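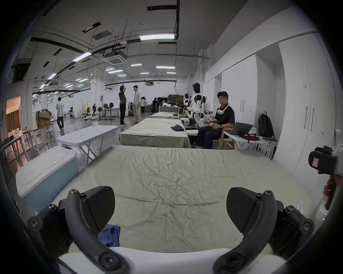 Adelino Rocha remarked, before the group had left the entrance hall, that a fountain pen should be judged after a year in a shirt pocket and never on the day it is bought. The remark was offered as a question to our guides, and it set the tone for much of what followed.

The visit to the Imska pen works at Loltcombe was arranged by the Writing Instrument Collectors' Circle at the invitation of the company. Twenty places had been offered and all were taken. Members are reminded that the works is not normally open to the public, and the Circle is grateful to the management for setting aside a full working morning.

Beryl Bickerstaff, head of the repair department, received the party and gave a short account of the firm. Imska began as a maker of metal pencil cases and moved into pens when its founder bought the tools of a failed competitor, Ulero. Several of those tools remain in use. Collectors who own both makes will have noticed that the early Imska clip and the late Ulero clip are the same part, and Ms. Bickerstaff confirmed that they were stamped on one press.

The party was first taken to the barrel shop, where brass tube is cut, turned and polished before plating. The current range is built on a single barrel size, with nine finishes offered. Members showed particular interest in the brushed chrome, which has been in the catalog longer than any other. It is still brushed by hand against a wheel, and the operator explained that the lines must run the full length of the cap without a break. Caps that fail inspection are stripped and plated again. None are sold as seconds, and members who have been offered "factory seconds" at fairs should draw their own conclusions.

Assembly takes place on the upper floor. Each pen passes through 52 separate steps, of which the fitting of the nib and feed takes the most time. Mr. Rocha asked whether the nib supplier had changed in recent years, as he had found later pens drier in use. Ms. Bickerstaff replied that the supplier was the same but that the feed had been altered to suit ink cartridges, and she undertook to send the Circle a note on which serial numbers are affected. The note will be circulated when received.

The repair department was, for many of those present, the main reason for attending. The company continues to honor its original guarantee on any pen it made, whoever now owns it, and charges only for return postage. Pens damaged by home repair are accepted, although the department asks that owners stop using household glue on cracked caps. Old parts are kept in labeled drawers, including a small stock for the Tsao, the slim model made for a few seasons and now hard to find in working order. Spare Tsao filler units are not sold separately and will be fitted only at the works.

A display of past models was laid out in the meeting room. The most discussed item was a sample pen with an engraved band, one of 100 made for dealers and never listed for sale. Members were allowed to handle it. The company does not hold a record of where the others went, and would be glad to hear from anyone who has one.

Questions were taken over coffee. The company has no plan to bring back the lever filler. It does expect to issue a printed list of all models and finishes, and the Circle has offered the use of members' own notes in checking it. Corrections should reach the secretary by the end of August.

A second visit has been discussed with the company, limited to those who could not be given a place on this occasion. Members wishing to have a pen assessed at that visit should state the model and serial number when applying, and should leave the pen unpolished.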